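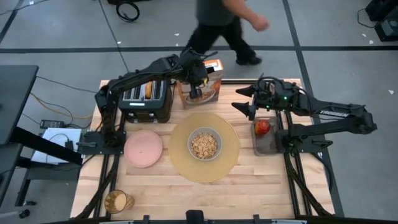
Pequeno-almoço às 8h, todos os dias, para ensinar dois braços a pôr a mesa

Há quem comece o dia de trabalho com um café e há quem o comece, como a equipa da Salgado, a deitar cereais numa taça pela enésima vez. No laboratório da empresa, em Kostance, arrancou em junho a segunda fase de recolha do projeto Bidum, que quer ensinar um par de braços robóticos a tratar de uma refeição simples do princípio ao fim, com tudo o que isso tem de banal para nós e de complicado para uma máquina.

O método pede sobretudo paciência. Uma pessoa conduz os dois braços à distância e cumpre a tarefa pedida — tirar o pão da torradeira e pousá-lo no prato, por exemplo, ou passar uma maçã de um lado para o outro da mesa — enquanto o sistema guarda os movimentos e as imagens das câmaras. Cada execução completa conta como um exemplo. Até ao fecho desta notícia estavam gravados 3.082, contando já com os da primeira fase, que foi feita quase toda com talheres e guardanapos e que deixou, segundo nos contaram, bastantes lições sobre guardanapos.

A equipa tem seis operadores, que se revezam ao longo do dia, e o guião desta fase prevê cinco tarefas. Entre uma gravação e a seguinte, os objetos mudam de sítio: o prato vai mais para a esquerda, a caixa de cereais roda um pouco, a taça umas vezes tem cereais e outras não. Elikem Amissah, que coordena a recolha, explica que essa variação é a parte mais trabalhosa de planear e também a que mais lhe agrada. «Se a mesa estivesse sempre igual, o modelo decorava a mesa», diz. «E em casa das pessoas a mesa nunca está igual, na minha então nem se fala.»

Também ficam guardadas as tentativas que correm mal, com uma nota do operador a dizer em que momento se perdeu o pão ou tombou o copo. A Skonow, parceira do projeto, recebe o conjunto no fim de cada semana e faz a revisão antes de qualquer treino.

A recolha prolonga-se por mais seis semanas. Depois vem a loiça suja, uma fase para a qual, garante Amissah com boa disposição, já há candidatos inscritos.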